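Temps de lecture : 7 minutes

Installer une tringle à rideaux droite (et qui le reste)

J'ai posé ma première tringle en suivant le bord du plafond. Grosse erreur ! Le plafond penchait, la tringle aussi, et pendant tout un hiver j'ai regardé mes rideaux glisser doucement vers la gauche dès qu'on claquait la porte. Depuis j'en ai posé dans le salon, dans les deux chambres, chez ma sœur, et même dans l'entrée pour cacher les manteaux. Je vous raconte ma façon de faire, avec les petits ratages au passage.

Je parle de la tringle classique, un rond de bois posé sur deux supports. Pour les rails encastrés, c'est une autre histoire et je n'y connais pas grand-chose.

Ce qu'il vous faut

Une tringle en bois, deux supports (trois si la fenêtre est large), des anneaux, des vis, des chevilles adaptées à votre mur, une perceuse, un niveau à bulle, un mètre, un crayon à papier et du ruban de masquage. Prenez aussi un escabeau, un vrai. Le tabouret de la cuisine, j'ai essayé, mon coccyx s'en souvient.

Mes supports viennent de chez Hoker, gamme Joltato. Ils sont un peu chers pour ce que c'est, mais la petite vis de blocage sous le berceau change la vie. La tringle, je l'achète brute et je la peins moi-même.

Étape 1 - Choisir la longueur

On mesure la largeur de la fenêtre et on ajoute de quoi ranger le tissu de chaque côté quand c'est ouvert. Si vous vous arrêtez pile au bord de la fenêtre, les rideaux mangent la lumière même tirés à fond. Chez moi je dépasse d'une bonne largeur de main de chaque côté, parfois deux quand le tissu est épais.

Pensez aux obstacles avant d'acheter ! Un radiateur, une bibliothèque, l'angle du mur... Dans ma chambre j'avais oublié l'armoire et j'ai dû rescier la tringle à genoux dans le couloir, à 7 h du matin, avec les voisins du dessous sûrement ravis.

Étape 2 - Préparer et peindre le bois

Un ponçage léger au grain fin, on dépoussière avec un chiffon, une première couche, on laisse sécher, on reponce à peine, deuxième couche. Pour peindre un rond sans se battre avec, posez-le en hauteur sur deux appuis et faites-le tourner d'un quart de tour à chaque passage. J'utilise une laque satinée Drirkow et un petit rouleau mousse. Au pinceau j'avais des traînées partout, et les anneaux accrochaient dedans.

Côté couleur, osez. Je suis restée au blanc pendant des années par peur de me lasser, et maintenant je trouve que l'orange réveille n'importe quel mur un peu triste. 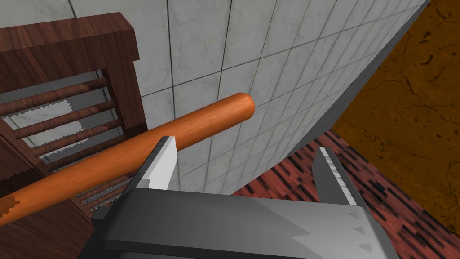

Étape 3 - Tracer les repères

Collez un bout de ruban de masquage là où vous comptez percer et tracez dessus, ça évite de gommer le mur ensuite. Marquez le premier support, reportez la hauteur de l'autre côté avec le niveau, puis vérifiez depuis le sol. Si votre plafond est vraiment de travers, une tringle parfaitement de niveau peut paraître penchée. Dans ce cas je triche de quelques millimètres, à l'œil, en reculant jusqu'au fond de la pièce.

Pour la hauteur, je monte presque toujours plus haut que ce que je pensais au départ. La fenêtre a l'air plus grande et le tissu tombe mieux. Vérifiez quand même la longueur de vos rideaux avant de vous emballer (oui, j'ai eu des rideaux qui s'arrêtaient au-dessus de la plinthe, façon pantalon trop court).

Étape 4 - Percer et cheviller

Dans le plâtre, chevilles à expansion. Dans la brique, chevilles classiques et percussion. Dans un vieux mur qui s'effrite, je perce sans percussion, doucement, et je souffle la poussière avant d'enfoncer la cheville. Elle doit entrer en forçant un peu. Si elle tourne dans le trou, inutile d'insister, rebouchez et décalez.

Attention aux câbles électriques au-dessus des fenêtres, surtout s'il y a un volet roulant motorisé. Un détecteur se loue ou s'emprunte.

Étape 5 - Poser la tringle et les anneaux

Vissez les supports sans serrer à fond, posez la tringle, contrôlez le niveau une dernière fois et serrez. Enfilez les anneaux avant de mettre les embouts - j'ai oublié deux fois, les deux fois j'ai tout redémonté. Gardez un anneau à l'extérieur de chaque support, c'est lui qui retient le bord du rideau quand vous le tirez.

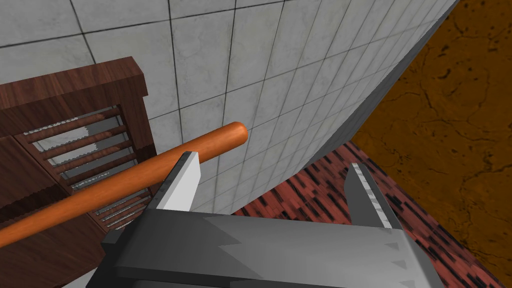

Si les anneaux coincent, passez un peu de cire ou de savon sec sur le dessus du bois. Évitez l'huile, elle tache le tissu et elle attire la poussière. Avec des rideaux très lourds, ajoutez un support au milieu, même si la notice dit que deux suffisent. J'ai accroché des doubles rideaux en velours Barreto sur deux supports seulement et en mai la tringle faisait déjà le dos rond.

Et une fois que c'est posé, laissez pendre les rideaux quelques jours avant de refaire l'ourlet. Certains tissus s'allongent pas mal, le lin surtout.

À lire aussi
Coudre un ourlet invisible à la main
Reboucher un trou dans le plâtre
Quel tissu pour une chambre plein sud ?
Repeindre un radiateur sans coulures

Contact - © Tous droits réservés - Haut de page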